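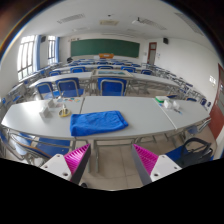 The letter from the court came on a Tuesday, and Trefor Harries put it behind the clock, where his wife used to keep the gas bills. He knew what was in it. The woman from the witness office had telephoned in the morning to warn him, and she had spoken slowly, as people do when they think you are going to fall down.

Five years. With good behaviour it would be less.

He made tea and did not drink it. His brother's coat was still on the hook by the back door, the brown one with the torn pocket. The police had taken the other coat and had not given it back.

At six o'clock Emrys Ifans knocked on the window and came in without waiting.

"You heard," said Emrys.

"I heard."

"They say he cried when the judge read it."

"He cried at school also," said Trefor. "When he broke my arm he cried more than me."

Emrys sat down. He was the one who had been driving behind the van that night on the Stokell road, and he had told the story so many times, to the police, to the lawyers, to the jury, that it had become smooth. The van went left. The van went right. Then there was a man in the road, and then there was not. He never said the name of the man when he told it, even in this kitchen.

"I wanted to ask you something," Emrys said. "Julo's mother came to see me."

Trefor looked at the clock. Julo was what everybody had called the driver since he was small, and it was strange to hear it again after the trial, where he had been given his full name every time, like a doctor or a bishop.

"What does she want?"

"She wants to write to you. She is afraid you will burn it."

"I might burn it."

"I told her that."

There was a dog barking behind the chapel. Trefor stood up and closed the window, though it was not cold. He thought about the mother in the public seats, with her handbag on her knees. For two weeks she had sat on one side and he had sat on the other, and at lunch they had both gone to the same café, as there was only one. On the last day she had held the door for him. He had walked through it, and he had said thank you before he remembered who she was.

"Did he say anything to you?" Trefor asked. "That night. Before the ambulance."

Emrys turned his cup on the table. In court they had asked him this, and he had answered no.

"He asked me if it was a sheep," he said.

Trefor waited.

"I said yes. He was sitting on the grass, he was shaking -- I said yes, it was a sheep. I don't know why I said it. He believed me until the police came."

"You didn't tell them."

"No."

The tea had a skin on it now. Trefor poured it into the sink and washed the cup, then dried it, then put it in the wrong cupboard and had to take it out again.

"Tell her she can write," he said. "I don't promise to read it."

Emrys nodded and got up. At the back door he stopped beside the brown coat, and with one finger he pushed the torn lining back inside the pocket.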